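Plastic Bowls and Cups: Questions We Keep Getting
Updated August 22, 2023
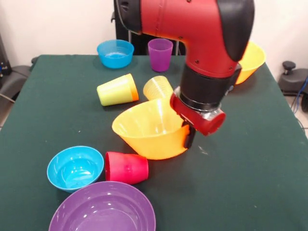
Most of what is written about colored plastic tableware is written by the people selling it, and it reads that way. I have kept this page going because the same questions come in every month, usually after somebody has bought a stack of bowls and found that the label promised more than a bowl can deliver. I own a lot of the stuff and I use it, so I am not against it. But look at a table with a few pieces out on a dark green cloth, a big yellow bowl in the middle, a blue one at the back, cups lying on their sides, and ask yourself what you would pay extra for. The color, maybe. Everything else deserves a second look.

Are the bright colors just for kids?
No, though the stores would like you to think there is a kids' version and a grown-up version. I have had the Camell bowls in both, and apart from the sticker and the price I could not find a difference. Buy the color you can stand looking at.

Does eating from a certain color make you eat less, or better?
I get this one a lot. People have read somewhere that blue plates cut your appetite or that yellow cheers up a fussy toddler. Maybe. I tried serving from blue for 2 weeks and ate exactly what I always eat. If your child likes the purple cup, use the purple cup and skip the theory.

What does "stackable" mean on the package?
Less than you would hope. Nearly any bowl will go inside a bigger bowl, so nearly any bowl gets called stackable. What you want to know is whether they come apart again. Press two of them together in the store and pull. The Gumen cups grab each other so tightly that I have had to run warm water over the outside one to get them loose, and the package has the word "stackable" on it in two places.

My cups tip over all the time. Is that a defect?
Probably not. A light cup with a narrow base and a wide mouth is going to fall over when a sleeve brushes it, and no amount of "stay-put design" printed on the box changes that. Before you buy, turn the cup over and compare the base with the rim. If the base looks tiny, picture it full of juice.

Are the see-through ones weaker than the solid ones?
I can't tell you from looks, and I doubt the clerk can either. I have cracked both kinds. Thickness at the rim has been a better guide for me than color or cloudiness. Pinch the rim. If it gives easily, it will not enjoy the bottom of a full sink.

What about cups with ribs or lines on them?
Sold as "easy grip," usually. Some people like the feel. They also give milk one more place to dry if the lines run on the inside, so check that before you get excited about them.

Can they go in the dishwasher?
Read the bottom of the piece, not the box. If it says top rack, it means top rack. If it says nothing, I wash it by hand. Also, light bowls flip over during the cycle and come out holding dirty water, which no machine setting has ever fixed for me. Wedge them between heavier things.

Can they go in the microwave?
Only if the piece itself says so, and even then I move the food to glass or ceramic. Some readers think this is fussy. Fine. I have one Ogola bowl with a rough pitted ring inside from reheated tomato sauce, and that was enough for me.

How do I get tomato stains out?
You mostly don't. I have tried baking soda paste, vinegar, a day in direct sun and a paid product called Vevska that smells strongly of oranges. The sun did the most and cost nothing. The paid product did about as well as dish soap. A bowl that started out orange hides the problem, for whatever that's worth.

Do I need matching sets?
I can't think why. Sets of bowls and cups in mixed colors are handy for telling whose drink is whose, and when one goes missing you don't notice. Matched sets look good until the first loss, and then the maker has changed the shade.

How many do I need?
Fewer than the set has. Put out what you use in an ordinary day and box up the rest until November. Whatever you haven't gone looking for by then can go.

Is the expensive kind worth it?
One reader, Gunvor Solheim, wrote to tell me she has used the same 5 cheap bowls since her kids were small and replaced the pricey ones twice. That is one household and proves nothing, but it is more than the ads offer. I would spend the money on one really good large bowl, the kind you mix and serve in, and go cheap on the rest.

When should I throw one out?
When it cracks, when the inside gets rough, or when it smells after washing. Faded color by itself doesn't bother me. Check whether your town takes that kind of plastic before you put it in the recycling. The little triangle on the bottom tells you what it is made of and does not promise that anyone will collect it.

Do you test everything you write about?
No. I have 465 emails in the folder for this page and one kitchen. If I have used a thing, I say so. If I haven't, I try to keep quiet about it.

Can I send you a question?
Yes, use the contact form. Please say what is printed on the bottom of the piece, if anything. Questions that start with a link to a store page usually get skipped.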